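Dreltuncombe Adult Skills Partnership
Interim progress report to the Cuvitz Fund
Reporting period: October to March
Prepared by Wakana Imai, Program Manager

1. Purpose of the grant

The Cuvitz Fund supports evening and weekend courses for adults in Dreltuncombe who left school without a qualification or who are returning to work after a long break. The grant pays for tutor hours, course materials, travel passes and on-site child care. This report covers the first half of the grant year.

2. Enrollment and attendance

The Partnership enrolled 231 learners in the period. Of these, 87 joined the reading and writing course, which remains the largest. Everyday math, basic computing and preparation for work make up the rest.

Attendance held steady through the fall and dropped in January, when the bus route between Andness and the town center was reduced to an hourly service. Start times on two evenings were moved to 6:45 p.m. to match the new timetable, and attendance at those classes recovered by the end of February. The Saturday morning math class was not affected.

3. Course delivery

All planned courses opened except the second computing group, which was delayed until a tutor could be appointed. The post was filled in February and the group is now meeting. Learners who had been on the waiting list were offered places first.

The reading and writing course was revised after the first term. Tutors reported that the printed workbook moved too quickly from single sentences to full letters, and four short units have been added between the two. The new units use forms that learners are likely to meet at home, such as tenancy letters and school notices.

The preparation for work course now includes a unit on technical jobs in the area, with reading passages on computer hardware and workshop equipment.

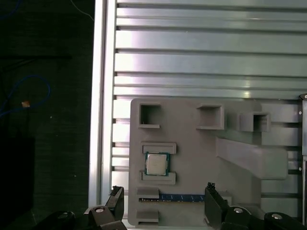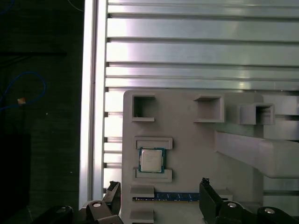
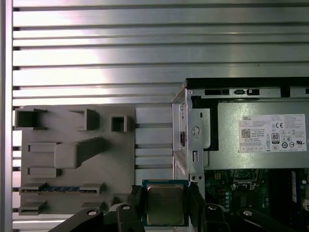 First picture: processor and memory module on a gray fixture board. Second: fixture board with open square holders. Third: processor held in a gripper.

4. Child care and travel

The crèche at the Dramani Building opened in November and has places for nine children on each teaching evening. It was full on most evenings in February. The Partnership has asked the building's managers for use of the adjoining room and expects a reply before the summer term.

Travel passes were issued to 33 learners. Demand was higher than planned among those living in Andness, and the travel budget is likely to be spent before the end of the grant year.

5. Finance

Spending is in line with the approved budget, with one exception. Tutor costs are below forecast by $3,000 as a result of the delayed computing group. The Partnership requests the Fund's permission to move this amount to the travel budget. No other changes are requested.

6. Next period

- Open registration for the summer term in April.
- Print the revised reading and writing workbook.
- Hold a meeting with employers on the preparation for work course.
- Confirm child care arrangements for the fall.

A full statement of accounts will be sent with the final report.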